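The Second Life of the Beige Box

Old office computers, a former creamery, and a town that stopped throwing things out

By Magdalini Karras

Eight in the morning and there's already a line. Not a long one. A man with a tower under each arm, a woman with a laptop in a pillowcase, two kids pushing a shopping cart full of keyboards with the cords dragging. The door at Flurkbridge opens at nine. Everyone knows this. Everyone comes at eight.

The building was a creamery until the eighties, then a carpet store, then nothing. Drains still in the floor. Tall windows on the north side, which is good for working and terrible for heating. In January they wear hats.

Flurkbridge is a refurbishing shop, sort of. It takes in desktops that offices and schools are done with, gets them running, and sells them cheap or lends them out. 619 machines went out the door last year. Another 154 couldn't be saved and were picked clean for parts. The rest sit on shelves along the back wall with masking tape on the front, and on the tape, in marker, whatever was wrong. NO POST. LOUD. SMELLS. One just says WHY.

I came for a day and stayed most of a week. Slept badly at the motel in Trunulcombe, drank a lot of gas station coffee, filled two notebooks. What follows is the short version.

Start with the money, everybody else does. A refurbished desktop here is $79. Same price for everything, good or not so good, no haggling. For that you get the box, a keyboard, a mouse and a power cord that fits. Monitors are extra and heavy. You also get a phone number taped to the side, and people do call it. They call it to ask about printers, mostly. The shop does not do printers. There's a sign about it over the counter, and a second sign under that one.

Where the machines come from is less tidy. Law offices, a dental practice, the school district, an insurance company that closed its branch and left 40 towers in a stairwell. Companies replace their computers on a schedule, and the schedule has nothing to do with whether they still work. Four years, five years, out. Last fall it got worse (or better, depending who you ask) with people dumping anything that wouldn't take the new operating system. Flurkbridge had boxes in the restroom.

A lot of those machines are fine. I mean fine. A solid state drive, a memory stick, blow the dust out, and a ten year old desktop will do email and homework and video calls with grandma and the county's terrible benefits website. It won't play new games. The kids with the shopping cart asked. It won't play new games.

Hsin-yi Cheung runs the benches. She learned on her uncle's machines, then at a repair counter in a mall, then here. Works standing up. Talks while she works, to the computer as much as to you. Her rule is that everything gets opened, even if it boots, even if the donor swears it's perfect. She has found mouse nests. A wedding ring. A grilled cheese, flat, she says, and I didn't ask for more on that.

Power supplies come first. She's strict about it. A tired one will run a machine for an hour and then take the board with it, so every one gets tested under load before anything else happens. Then memory, one stick at a time, slot by slot. Then the drive, which gets wiped, twice, with a printed slip for the donor. Offices want the slip. Without the slip they'd send the whole lot to the shredder, and for years they did.

The battery on the board is next, the little coin one. Two minutes and pocket change. Hsin-yi figures a fifth of the "dead" computers that come in have nothing wrong but that battery and a person who got an error message about the clock and gave up. She keeps the old ones in a pickle jar, which goes to the hazardous waste day when it's full.

Thermal paste is where the arguments start. A pea or a line or an X. I heard three versions before lunch on Tuesday and a fourth from a guy who'd only come in to use the bathroom. Nobody changed their mind.

The other half of the work is talking to people. Tuesday afternoon a retired bus driver wanted a computer "like my last one," and his last one was from 2003, so that took some time. He wanted the solitaire. They found him the solitaire. He paid in fives and sat in his truck with the box belted into the passenger seat for a good ten minutes before driving off.

And there's a class now. Thursday nights, six weeks, free if you bring a dead machine. You fix it, you keep it. The waiting list runs past spring. When I sat in, the youngest student was 12 and the oldest wouldn't say. First lesson is just taking the side off and naming what's in there. Power supply, board, processor, memory. The lady next to me had owned computers for thirty years and never once seen the inside of one. She kept saying huh.

What she liked was how much of it comes apart. Memory lifts out once you thumb the latches. The processor sits under a metal plate with a lever, and the lever takes more force than you want to give it, there's a creak, everybody winces. Then it's up and fine.

Processor sockets and their levers, on opened desktops.

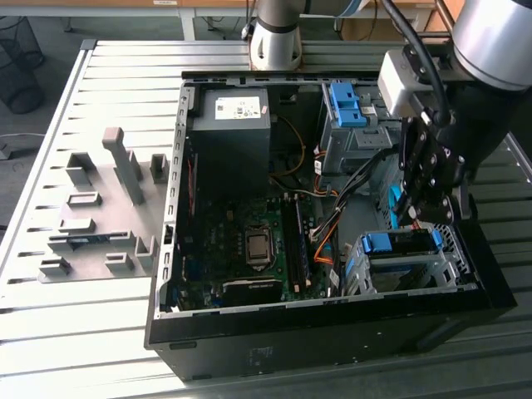
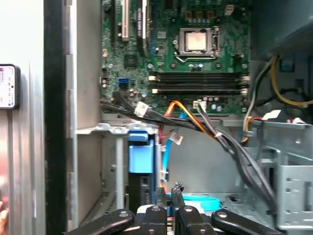
Sproģis, the recycling hauler out on the county road, used to get all of this. He still gets the scrap. He told me he'd expected to be sore about Flurkbridge and wasn't, the margins on whole towers were never any good and he hated the monitors. What he'd like is for the county to quit charging him by the pallet. He feels the shop gets the nice half of the job and he gets the half with the forklift, and that somebody should write that down, so, written down.

The Stakdale branch is supposed to open after the holidays, in a former shoe store, if the wiring passes. Same flat price. Sproģis says he's already been asked about hauling for it and he said yes, but not on Fridays.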